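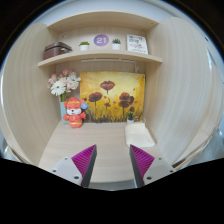
Kiều Trương said that a desk should have a lamp and a chair and that anything else ends up in a drawer by the second week. Plenty of people at Kouris work that way, and their booths look fine. Booth 21 went another way. It has a painting, flowers, plants and a stuffed toy, and it is still one of the easier booths to work in.

Desk booths at Kouris: number 21

Kouris is a shared study and work floor on the upper level of the old Jernton building. The booths were put in during July. Each one is a desk with a panel on either side, a back panel and shelving overhead, all in the same pale wood finish. They come bare. Members who take one for a full term can fit it out as they like, as long as nothing is screwed into the panels and nothing sticks out into the aisle.

We have been putting the fitted-out booths on the site one at a time. Booth 21 is looked after by Ludivine Gautier and Gerasimos Xenos, who share it on alternate days. The notes come from a talk with both of them, plus what other members have asked at the front desk.

The number
The round purple sign with the 21 on it stands on the shelf between two small succulents. Most members hang their number on the outside of the side panel. Ludivine wanted it inside where she could see it, and the front desk agreed, provided the aisle side also had a label. The aisle label is a strip of paper for now.

The plants
Both are succulents in white pots. One is low and rounded with yellow-green leaves, the other is darker and more pointed. They get water every other week and are turned when somebody remembers. Gerasimos takes them off the shelf and over to the sink to do it, then lets them drain before they go back. Water left standing on the boards raises the grain, and we have one booth on the far side with a ring that will not sand out.

The shelf
A shelf above a desk fills up fast. The two of them agreed early on that each thing has to fit in one row, with no stacking and nothing behind anything tall. The brown container at the left end is where the loose stuff goes: clips, a spare charger, tape, a tin of mints. If it gets full, something has to go home. The white card near the other end was a present from Ludivine's aunt and has stayed in the same spot since the first day.

The light
A slim white light bar runs along under the shelf. Every booth has one, ordered from Brorkar as part of the July delivery. The cord is longer than it needs to be. Some members have tucked theirs up with a cable clip and some have let it hang, and in booth 21 it hangs at the right, away from where either of them writes. Clips are 40 cents each at the front desk if anyone wants one. Please use the clips and leave the tape at home. Tape pulls the finish off.

The painting
Red poppies on a yellow ground, standing on the desk and leaning on the back panel. Ludivine bought it for 94 dollars at the Nandow spring market, before she had anywhere to put it. At home it spent the winter behind a door. She brought it in wrapped in a bath towel and meant to take it back the same evening.

It takes up a strip of desk along the back, and that was the main argument against it. Gerasimos works with large sheets of paper and needed the depth. They tried it on the floor first, then on its end against the side panel. Neither worked. In the end he measured his largest pad with the painting in place and it fit, with a little to spare – so the painting stayed,
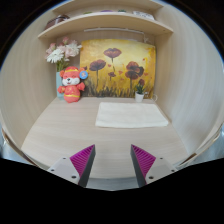

and the pad lives flat in front of it when he is in. On Ludivine's days the pad goes down the side of the chair and she has the whole desktop for her laptop and a notebook.

Jessie Cairns asked whether bright colors straight ahead are distracting. Ludivine says she stopped noticing it while working after a few days and still likes it when she looks up. Gerasimos says he notices it every time and does not mind.

The flowers
White and pale pink, with some large daisy-like ones, in a tall blue-green vase in the back left corner. The corner was chosen with care. An earlier vase stood on the right, got caught by a sleeve and went over onto the desk. The left corner is out of reach for both of them unless they mean to reach. A tall vase with a small amount of water in it is top-heavy, so it gets filled higher than the flowers need.

Flowers are bought every second week and the two take turns. They have kept a note of what they spend, and from July to the end of last month it came to 137 dollars between them. Members who think that is a lot may want to look at dried stems, which a few of the other booths have. Please change the water at the utility sink and not in the kitchen.

The toy
A plush animal with a white face and closed eyes, dressed in a red-orange outfit and a hat with yellow on it. It sits against the lower left corner of the painting. Titilayo Igwe asked if it was a prize from the summer raffle. It was not. Gerasimos had it on a bookcase at his last office and it came over in the same box as his pens. It has no name as far as we know.

The desktop
Everything that stays overnight is at the back or on the shelf. The front of the desk is cleared at the end of each day, and that is the one rule both of them said they would not give up. Sharing a booth depends on it. Whoever comes in the next morning should be able to put a bag down and start. Wiping down is done with a cloth that has been wrung out well. The spray under the sink is for the kitchen counters and leaves a film on the wood.

What they would change
Ludivine would like a hook for headphones. Hooks that clamp over the side panel are allowed, and we have tried one in another booth that holds well and leaves no mark. Gerasimos would like the shelf a little higher. The shelf height is fixed and we have passed the comment on.

Sending in your booth
If you have fitted out a booth and would like it on the site, leave a note at the front desk with your booth number and a time when the desk is free. It does not have to be tidy or full. A booth with one mug and a calendar is as welcome as any other. We ask for a few lines about where things came from and how you use the space, and we will check the text with you before it goes up.

Anyone waiting for a term booth can see the list at the front desk. Day booths can be taken without booking before noon. For questions about lights, clips or shelving, use extension 346.

Page updated 29/11/2020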